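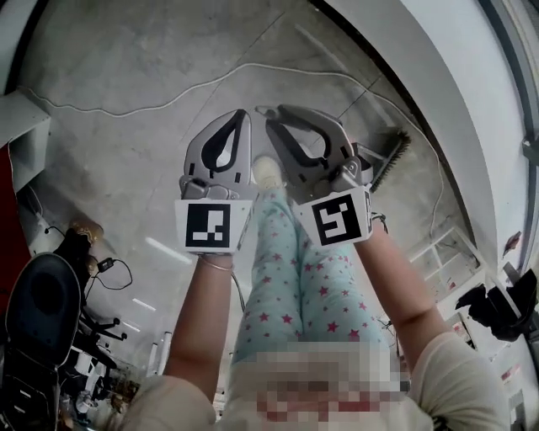 Segundo Kadri Uibo, o nosso primeiro rascunho media tudo o que havia para medir no refeitório exceto a fome, e era pena, tratando-se de um trabalho sobre comida deitada fora. Kadri leu as doze páginas de uma assentada, riscou o capítulo da metodologia e escreveu na margem que um estudante que deixa meia sopa no prato pode não gostar de sopa, pode ter aula dali a quatro minutos ou pode ter visto o peixe. Aceitámos o reparo. O capítulo foi reescrito e o peixe ganhou uma secção só para ele.

Desperdício alimentar na cantina da residência Lumbao
Relatório de projeto, unidade curricular de Ambiente e Sociedade
Entregue em 21 de julho de 2022

1. O problema

A cantina da residência Lumbao serve almoços a quem lá mora e a quem, morando noutro lado, não sabe cozinhar. Em janeiro serviu 3.675 refeições. O contrato com a Zultlow, a empresa que explora a cozinha, prevê que as sobras sejam registadas numa folha própria. A folha existe, está plastificada e pendurada ao lado do lava-loiça, e o plástico dificulta bastante escrever nela.

Queríamos saber quanta comida volta nos tabuleiros, de que tipo e em que dias da ementa. A pergunta inicial era mais ambiciosa e incluía a palavra «sustentabilidade» três vezes. O orientador cortou duas.

2. O que fizemos

Pesámos os restos durante todo o mês de janeiro, separados em quatro baldes: sopa, prato principal, pão e fruta. O osso e a casca de laranja foram descontados, depois de uma discussão mais longa do que o assunto merecia sobre se a casca de maçã conta como alimento. Ficou decidido que conta. O Benjie Barredo votou contra e pediu que isso ficasse escrito.

Usámos uma balança de mercearia emprestada pelo armazém Bakar, que só aceita pesos acima de 2 kg. Os baldes de fruta nos dias fracos tiveram por isso de ser guardados e pesados juntamente com os do dia seguinte, o que não recomendamos a ninguém que trabalhe perto de um radiador.

Fizemos ainda um inquérito em papel à saída. Recebemos 272 respostas válidas. Considerámos inválidas as que continham apenas desenhos, embora alguns fossem bastante claros quanto à opinião do autor.

3. Resultados

O total de restos pesados foi de 2.000 kg, número tão redondo que repetimos a soma e depois pedimos a outra pessoa que a repetisse. Deu o mesmo.

O prato principal domina, e dentro dele domina o arroz. A dose é servida com uma colher que, segundo as funcionárias, veio da cozinha antiga de Trorurside, onde se cozinhava para gente das obras. Quem pede «só um bocadinho» recebe uma colher. Quem não diz nada recebe uma colher.

A sopa volta sobretudo quando é de nabo. O pão volta quase sempre com uma única dentada, padrão que não conseguimos explicar – as respostas ao inquérito falam em «hábito» e, num caso, em «esperança».

Quanto ao peixe cozido, os dados são claros e preferimos não os comentar perto da hora de almoço.

4. Limitações

Um mês é pouco. Janeiro é época de exames, e come-se mal por razões alheias à cozinha. Além disso, os utentes perceberam depressa que andávamos a pesar os restos e houve quem passasse a esconder o arroz debaixo do guardanapo. O guardanapo também foi pesado.

5. Propostas

Propomos duas colheres de tamanhos diferentes e que se pergunte qual se quer. Propomos pão a pedido. Propomos uma folha de registo sem plástico, ou uma caneta que escreva em plástico. A Zultlow respondeu por correio eletrónico que vai estudar a questão das colheres. Sobre a caneta ainda não disse nada.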